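Unit 3: Small-format display and basket picking
Retail Operations, practical handout

Read before the practical. Bring the pick sheet from Unit 2.

3.1 Purpose of the bench display

A bench display reproduces a short length of shelf at table height. It is used to practise placing, facing and picking mixed grocery items without access to a full bay. The items differ in shape, stiffness and footing, and the display has to suit all of them at once.
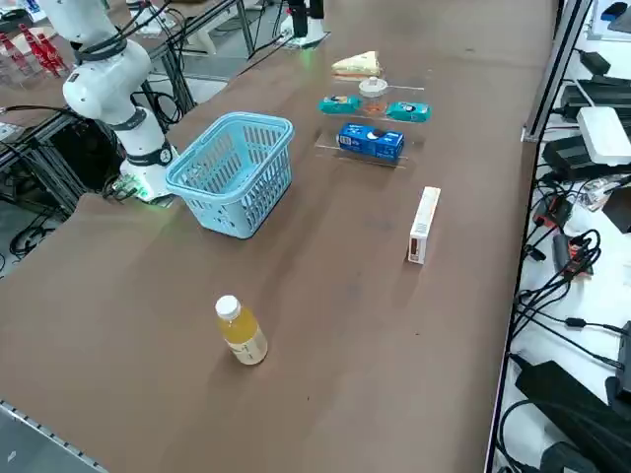
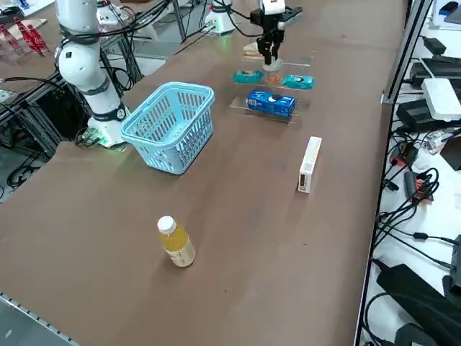

3.2 Terms

Facing: the side of a pack turned towards the customer. One facing is one pack width at the front of the shelf.

Tier: a single level of a stepped stand. Tiers are named from the front (front, middle, back).

Riser: the vertical distance between one tier and the next.

Footprint: the area of shelf a pack covers as placed. A carton has a different footprint on its end and on its side. Record the one in use.

Crush item: any item that loses its shape under the weight of another. Wrapped sandwiches are treated as crush items throughout this module.

3.3 Clear stands

Clear acrylic is preferred for small mixed displays. It does not hide the lower part of a pack, and a label can be read through the lip. Its disadvantages are scratching and static. Wipe with a damp cloth only. Solvent cleaners craze the surface, usually first at the bends.

The riser should be less than the height of the pack in front when that pack is upright, and may be more when it is lying down. If the riser is too small, flat packs on the middle tier are lost behind a carton at the front. The Pemirholm stands in the practical room have a fixed riser and cannot be adjusted, so the carton is laid on its side.

3.4 Order of placing

Place from the back tier forwards. Reaching over a filled front tier is the commonest cause of knocked stock in the Undgate exercise.

Light wrapped items go at the back, where they are least likely to be handled by accident. Flat packs of the same line are placed either side of a small container, with a finger's width between. The container is not to be used as a prop for the packs. Boxed goods go at the front.

Tall cartons with a narrow base stay off the stand altogether. They stand on the table, clear of the reach path.

3.5 The basket

Use a rigid plastic basket with open sides. Check the rim and the handles before use, and reject any basket with a split rim.

Position: beside the stand, on the side of the picking hand, near enough that the item does not have to be passed over another item. The basket starts empty for every run, including repeat runs.

Order of picking follows the order of packing and ignores the order on the shelf:

1. Boxed goods, laid flat on the base.
2. Flat packs, on edge against the long side.
3. Jars and cups, upright in the corner left free.
4. Crush items, last and uppermost.

Where the pick sheet lists a crush item first, the picker still leaves it until last and marks the line as deferred (D). Mazza sheets have a column for this. On Dolness sheets, write D in the left margin.

3.6 Recording errors

Three error types are recorded: wrong item (W), dropped or knocked item (K), wrong packing order (O). A single pick may carry more than one code. Rates are given per 1,000 picks.

Worked figure: a cohort log of 1,941 picks is too short for a stable K rate. Pool logs until the total passes 3,000, then calculate. State the pooled total next to the rate.

3.7 Before the practical

Sketch a layout for one stand, using two flat packs, one lidded jar, one wrapped sandwich and one carton. Mark the tier and the footprint of each. Add the basket position and show the reach path as a dotted line. Sketches are handed in at the start of the session and returned with Unit 4.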